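Search this forum Advanced Go

Is putting things off really a mood problem?
Posted by Catalina Benítez, 2023-12-26

Been chewing on this since November. I had a bookkeeping course to finish, 19 modules, and I kept reorganising the pantry instead. My sister reckons procrastination is just dodging a lousy feeling. I did feel lighter once I'd decided not to study, so maybe she's onto something? Keen to hear how other people get moving.

wekesa_s
Your sister's right, I'd say. I write down what I'm dreading before I start – usually it's one email. Then I do two minutes on it and mostly keep going.

Alcides Pimentel
Don't buy it, sorry. I was cheerful as anything the whole time I put off my tax. Some of us just need a deadline and somebody cranky at the other end of it.

wekesa_s
Cheerful because you weren't doing it, mate!

Alcides Pimentel
Ha. Maybe. Still paid the fine.

ghada.f
Can I disagree with both of you? When I lived in Tollstead I worked at the kitchen bench and got nowhere. Moved to a desk in the spare room and the habit sorted itself out, no feelings diary required. Catalina, where do you sit when you study?

Catalina Benítez
On the couch, telly on. I can hear you all groaning.

Ismael Barros
I'm with Ghada on the spot, but the time matters more for me. Straight after brekkie or it's gone. There's a decent bit on this in the Osholm newsletter, the piece on small starts – I'll paste the end of it.
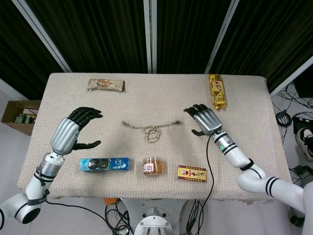
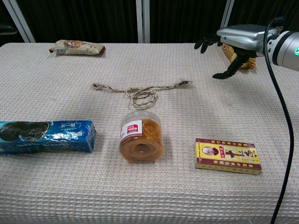 Osholm Quarterly, no. 2, p. 358

"Pick the smallest piece you would be embarrassed to refuse, and do it before you check anything else."

ghada.f
Embarrassed to refuse, I like that. Not sure shame's a great engine long term though.

Catalina Benítez
Right, module one after brekkie tomorrow, at the table. Telly off. Will report back.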